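26 March 2022
Posted by the Gunley line notebook

Packing cell, second week with the Noria arm on the sandwich baskets. Counter read 682 picks at close, with 157 flagged for a person to finish. Most of the flags are film. The wrap throws glare and the arm stops and waits for someone to clear it.

Still using the toy sandwich for grip settings. Changed the finger opening twice before lunch and left it on the wider one – write that on the card, the Vultier sheet has the old value.
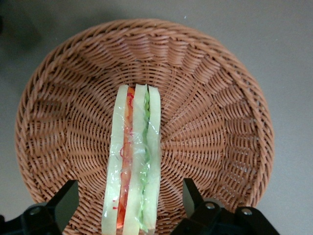

Toy sandwich in film, woven basket, fingers open either side.

The packers' day has changed more than the output has. In January there were 5 on this bench, all filling baskets. Now 2 stay by the cell and the others are on labels and returns. The two at the cell say their wrists are better but the waiting is dull, and they don't like being called over by a beep. Asked if we can swap people every hour. No objection from me, but the labels bench has to agree.

Nazari wants the flag count down before we talk about a second arm. Fine. To try next: lamp moved off to the side, slower close, beep changed to a light.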